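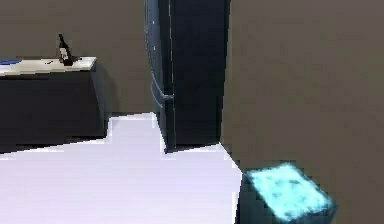
开放日该演示什么：看完仿真厨房之后的几点意见

六月初去了 Grendarton 的开放日，文章拖到 Jun 8, 2021 才写完。当天的主要项目是家用移动操作的仿真演示，软件叫 Tamitmont，任务集叫 Nerkeck，讲解人是 Karthik Wijesinghe。现场没有实机，全程看屏幕。同行的人多半对此失望，我的意见相反：这类开放日应当多放仿真，条件是把仿真的缺陷一并放出来。

先说场景。厨房布置得很少：左侧一个深色柜子，浅色台面，上面立着一只像酒瓶的深色玻璃瓶，瓶身下部有浅色标签；中间偏右是一台近乎黑色的高冰箱；右下方有个深色箱体，顶面是发亮的青色。墙是灰褐色，没有窗，也没有插座。按真实厨房的标准，这里几乎什么都缺。按测试的标准，我认为它够用，理由在后面。

Nerkeck 的基本任务是从台面取瓶，移动到目标位置，放下。讲解时给出的数字是：287 次运行，190 次完成。完成的定义是瓶子在目标区域内保持直立 2 秒。这个定义写在投影的第一页，我对整场活动的好感大半来自这一页。过去几年看过的演示里，成功率通常有，成功的定义通常没有。一个没有定义的百分比不能比较，也不能复现，放在宣传册上和放在论文里同样没有用处。

其次是失败的分类。没有完成的那些运行被归入 14 个类别，讲解人逐类放了回放。占比最高的一类是底盘停位偏差：手臂够得到瓶子，但腕部姿态已接近关节极限，抬升阶段规划器无解。这个问题与视觉无关，与抓取算法也没有多大关系，根源在导航和操作之间的接口只传递位置，不传递可达性。提问环节有人建议换一个更大的识别模型。我不同意。接口不改，识别精度再高，底盘还是会停在同样不合适的地方。

再说画面质量。渲染很粗糙，地面边缘有轻微的像素块，墙面纹理模糊，冰箱的暗部几乎没有层次。有参观者当场问为什么不做得好看一点。Karthik Wijesinghe 的回答是，渲染预算让给了接触求解。这个取舍我赞成一半。对规划与控制的测试而言，碰撞体准确比贴图准确重要。但如果同一套画面还要拿去训练视觉模型，这个理由就不成立了：深色冰箱、深色柜体、深色瓶子在低对比度下的边界，恰好是感知最容易出错的部分，画面粗糙会把渲染误差和识别误差混在一起，事后很难拆开。Tamitmont 目前两种用途都宣传，我认为应当分成两个配置，分别报告结果。

玻璃瓶也值得多说一句。选瓶子做目标物是合理的，重心高，瓶颈细，放置时稍有倾斜就会倒。可是演示中瓶子按刚体处理，内部没有液体。半瓶液体在加减速时的晃动对末端力矩影响不小，实机上这是常见的掉落原因。现有的完成率里不含这一项，引用时应当注明。

关于实机。Grendarton 表示十二月会有一次后续开放日，把同一任务搬到名为 Ra 的移动平台上。我希望届时不要只挑顺利的几次来放。比较合理的做法是沿用同一套失败分类，仿真一列，实机一列，缺口留着不填。两列之间差多少，差在哪几类，比任何一次流畅的取瓶都有信息量。完成率下降不是丢脸的事，下降而说不出原因才是。

最后是对主办方的具体意见。一，初始条件应当公开，包括底盘起点的分布和瓶子在台面上的位置范围，目前投影上只有一句“随机化”。二，回放应当叠加规划轨迹和力矩曲线，只看画面，观众无法判断失败发生在哪个环节。三，讲解时间偏短，分类部分讲得太快，后几类基本是念标题。四，任务文件若能下载，参观者回去可以自己跑一遍，开放日的“开放”二字也就有了着落。

我把上述四条写进了意见表，尚未收到回复。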